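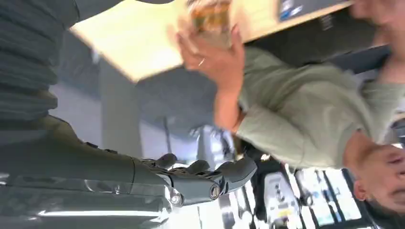
Molthorpe open day, 18 January 2018

I'd been meaning to go to the Molthorpe food hall open day for ages, and I'm so glad I finally did! Trinidad Bañez and I caught the early bus, got there before the queue had properly formed and went straight in with our tickets (£2 each, and children free).

What struck me first was the light. The hall has tall windows with dark frames and even in January the place was bright enough to read every label. We started with the snacks, mostly because neither of us had eaten breakfast. You could try things by the clear cupful, and I do like seeing what I'm getting: a crumbly, grainy sort of mix, all browns and tans with bits of orange showing through the side of the cup. People kept holding theirs up for a better look before tucking in, me included.

Karthik Sheikh gave the talk on toasting grains. He has been at it for 14 years and could easily have gone on all afternoon – I'd have stayed! He passed round oats from three different trays and made us smell them with our eyes shut. The darkest ones were like the crust of a good loaf. Trinidad liked the palest, so we argued about that all through lunch.

Lunch was barley soup from the Caron counter, with a heel of rye bread. Get there before noon if you go, as they ran out while we were still eating. The coffee was weaker than I'd like, but the ginger biscuit that came with it made up for that.

Afterwards we did the short tour of the store rooms with Lorne McIntyre, who let us peer into the seed drawers (24 of them, all labelled by hand) and answered my long list of questions about keeping weevils out of flour. Bay leaves don't do much, apparently. A tight lid and a cold shelf do.

I came home with a bag of toasted oats and a jar of something with apricots in it that I've nearly finished. The next open day is in May and you can book at the front desk or by post. The 304 bus stops right outside, and the last one back leaves just after six.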